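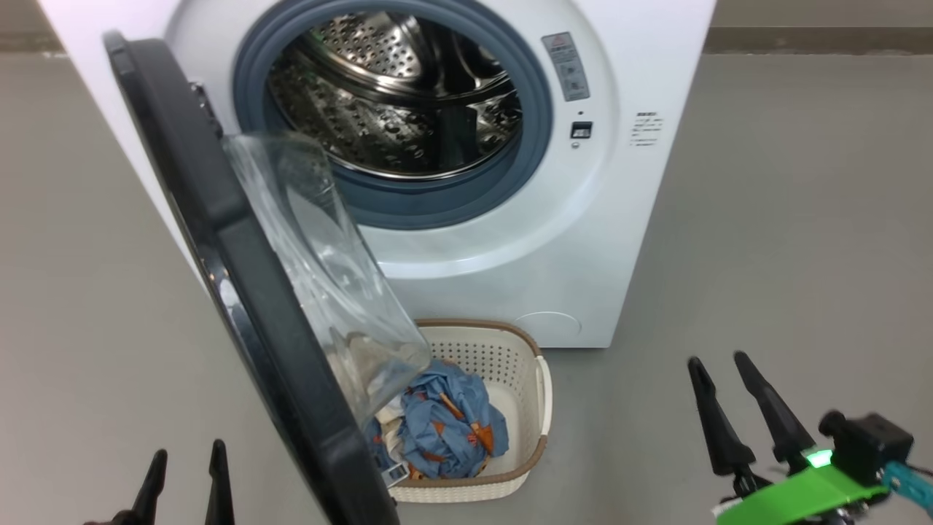
How often should the door gasket on a front loader be wiped? After the last load of the day, with a dry cloth pressed into the fold, and once a month with a cloth dampened in diluted white vinegar.

# Volis front loader, long-term review

February 27, 2019

I bought the Volis in July to replace a top loader. My notes cover ordinary household use: mixed cottons, towels, work clothes and the occasional blanket. It stands on a hard floor with no mat under it.

**Door.** The hinge is on the left and the door swings well clear of the opening. This suits my room, where the basket goes directly in front. The hinge isn't reversible, so check the layout before ordering. The latch needs a firm push — a light one leaves the door resting against the catch and the cycle won't start.

**Gasket.** Thick rubber, blue-gray, with a deep fold at the bottom. The fold collects lint and coins, and small socks go in there too. I wipe it by hand and have had no mildew so far. The rubber hasn't hardened or torn.

**Drum.** Stainless steel, perforated, with raised dimples between the holes. Knitwear comes out without snags. The lifters have no sharp seams that I can find by touch.

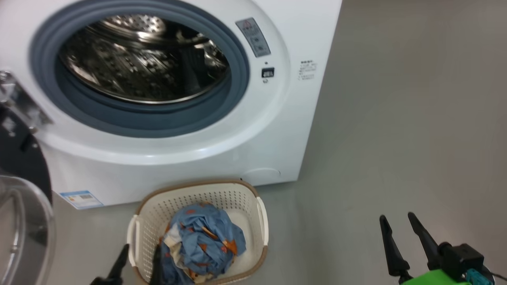

**Filter.** Access is low on the right of the front panel, just above the base. The cover sits flush and is awkward to start with a fingernail; I use a coin. Clearance to the floor is poor, so only a shallow tray fits underneath. Budget 9 minutes for the job, most of it spent draining. I clean mine every 6 weeks.

**Noise and vibration.** Washing is quiet enough to talk over. The final spin is louder, and a single heavy towel will set the cabinet rocking. Two or three towels together balance properly. Releveling the feet after the first month helped more than the rubber pads I tried, a Seso set that I have since taken out.

**Running.** I have logged roughly 200 loads. There has been one fault: a slow drain, cleared by cleaning the filter. Ivan Stasiv, who installed the machine, had warned me that the supplied drain hose was short, and I ended up fitting a longer one.

**Manual.** Poor. The program table and the detergent table disagree on prewash, and the filter instructions show a cover with a handle that mine doesn't have.

Rating: four out of five. One point off for the filter position and the short hose. I would buy it again for a room with space on the left for the door.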